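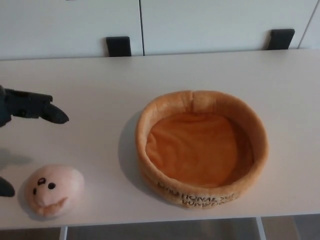 Figure 3. The dumpling and its bowl on the white table used for the home-corner sessions.

3.2 The container as part of the toy

We came to the bowl late. Our first round of interviews in Udiveck asked only about the soft toys themselves, and it was the owners who kept steering us back to whatever the toys lived in. Of the 143 people who filled in the longer form, 92 mentioned a basket, box, tin or bowl without being asked, and several wrote more about it than about the toy! We found this delightful, and it changed the rest of the study.

The set in Figure 3 is a good case. The dumpling is small and pale pink, with two dark eyes and a little peach mouth, and it would look at home on any shelf of squashy food toys. The bowl is something else. It is a good deal bigger than the dumpling in the picture, tan and fuzzy outside like the crust of a loaf, with a fat padded rim and a smooth orange lining that creases at the bottom. Brown lettering runs round the side, and from this angle it can be read only in part ("EMOTIONAL SU...", "DUMPLI..."). The words are on the bowl, and the dumpling carries only its face. Owners of similar sets picked up on this split straight away. One told us that the bowl "does the talking" and the dumpling "does the listening", a phrase we have borrowed ever since.

Kołodziej's coding of the diary entries (800 in all, from the Drullitz and Udiveck groups) gave us three kinds of tidying. In the first, the toy goes back into its container at the end of the day, often with a pat. In the second, the container is put away and the toy stays out, usually on a pillow or beside a keyboard. The third kind surprised us most: the toy is set down near the bowl but outside it, and left like that for days. Mitsotakis-Vlachou first marked these entries as unfinished tidying. On a second reading we both felt that was wrong, as the writers were plainly pleased with the arrangement. "She's having a look round," one entry from December says, and the next four entries say much the same.

We therefore treat "beside" as a resting place in its own right, next to "in" and "away". The 40 owners who took part in the home-corner sessions were given all three as choices on the sorting cards, along with a blank card for anything we had missed. The blank card turned out to be very popular, and we return to it in Section 4.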